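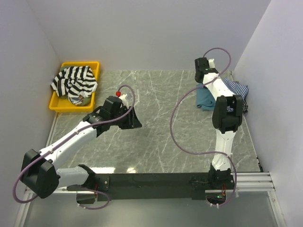 Meron Shiferaw wrote in the margin of our first draft that the cable explanation was too convenient, and that a snagged cable would not stop the same arm at the same point in the fold three times in one afternoon. We left the comment in because it turned out to be the most useful thing anyone said about this project.

3. The stoppage in June

Our task was laundry sorting with two arms, one on each side of the work area, with a pile of fabric next to each. The control software was Zorar, and the planner on top of it was our own, called Wubshet. In 280 trials the left arm stopped without warning 26 times. The right arm never did. When the left arm stopped, it went limp and dropped whatever it was holding.

Our draft blamed the purple cable. Each arm has one, and on the left it makes a wide loop outside the elbow. It seemed likely that the loop pulled tight during a long reach and broke the connection for a moment. We added ties, ran it again, and had no stops for the rest of that day. We wrote "problem solved" in the log. I would like to take that back.

3.1 What the log said

The stops came back the next morning with the ties still in place. This time we read the motor log before touching anything, and we should have done that at the start. Every stop came just after the shoulder motor reported an overload. The connection was fine up to that moment – the messages kept arriving, and one of them said the motor was shutting itself down.

Wubshet was throwing that message away. It treated any motor warning as noise if the arm was still moving, a rule one of us had added in the spring to get through a demo. So the arm kept pulling on a heavy garment caught in the pile until the motor quit.

Why did the ties seem to work? Probably because we also switched to lighter clothes that afternoon. We didn't write the change down, so I can't prove it.

3.2 Safety

The manual for our Jilico stop button says it cuts power to both arms. It does. What it doesn't say is that an arm with no power falls, and ours came down 135 mm onto the floor in one test. I don't think "we have a stop button" should count as a safety section in these reports, including our own earlier one.

3.3 Changes

Wubshet now stops pulling at the first overload warning, opens the gripper and backs away. We have run 891 picks since then with no shutdowns. I believe the number, but nearly all of those picks used light fabric, and the heavy towels are still in a bag under the desk. Until they have been through the same test, the fault should stay listed as open.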